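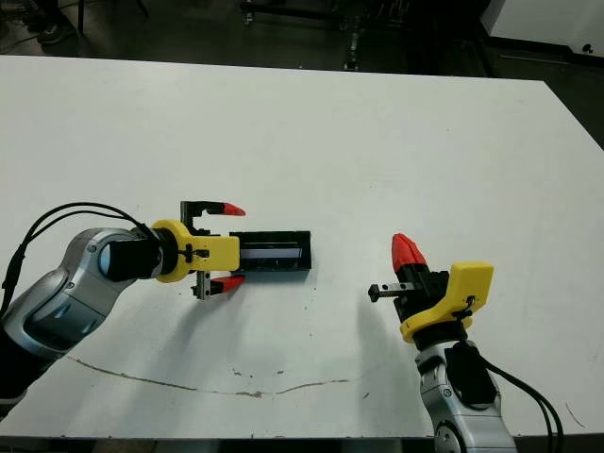 Ikhsan Khoo thinks the August handset numbers are wrong, and he told me so before I had my coat off. His complaint is that we count a phone as "in use" if it checks in once during the month, so every old handset in a kitchen drawer with a bit of charge left gets to be a loyal customer. I said I'd look. I have now looked, and he's annoyingly right.

Notes, August, started 9:40 am.

Pulled the Piltton panel again. 200 phones on the books. Changed the rule from one check-in to check-ins on 6 separate days. Left with 70 percent of what we started with. The rest are drawers, glove boxes, and one phone that only ever wakes up at 3 am and then goes back to sleep. I have left that one out and wish it well.

The share by maker moves too, which is the awkward part. Older models fall off hardest, so whoever sold a lot of phones four years ago looks worse under the new rule and whoever sold a lot last spring looks terrific. Karnanholm will love this. Narnville won't, and Narnville reads the footnotes.

Second problem: dual SIM phones. The Đồng export lists each SIM as its own line, and the merge script joins on phone number. So a person with a work number and a home number is two people, both with excellent taste in phones. Found 31 of these. Fixed by joining on the device ID, then broke the script by hand-typing the column name with a trailing space. Forty minutes. I'm writing it down so that I can be embarrassed by it again next quarter.
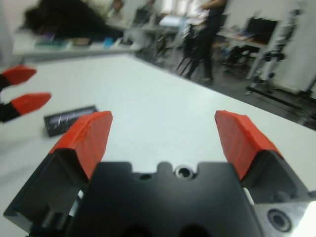 Do we have to restate the spring figures as well? Only the maker table, as the carrier table was built from billing records and never touched the check-in rule.

Reran spring for the maker table with the new rule. Same direction, smaller gap. Saved both versions side by side, old one marked OLD in capitals, because last time I called it "final_2" and someone published it.

Still to do:
Ask Đồng if they can send device IDs without the dashes.
Write the footnote for Narnville in words a person could read.
Check whether tablets with a SIM are sneaking in as phones. I suspect they are. One has a ten-inch screen and would need a very large pocket.

Stopped 4:15 pm. Merge script running, fan making the noise again.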